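Yagi K2 Counter Arm: Second Thoughts After the Trial

Reviewed September 11, 2018 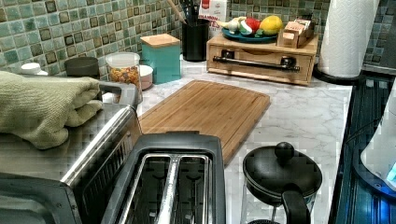 What the quote leaves out

Killamari wants $1781 for the Yagi K2, and the sales page calls it a complete kitchen helper. Budget for more than that. The mounting plate is another $458, and the service plan starts after 30 days whether you've finished setup or not.

My bigger doubt is space. On a counter that already holds a toaster, a French press, a cutting board and a row of canisters, you have to plan where the base goes before you order. Ulden's planning sheet assumes bare stone from wall to stove — who has that?

Setup took me 2 evenings. The manual covers jars and boxes well enough and says almost nothing about soft things like an oven mitt.

Kandthorpe rents the same arm by the month. I'd do that first, and ask for the plate price in writing. Back in March they threw it in free.

Rating: 2 out of 5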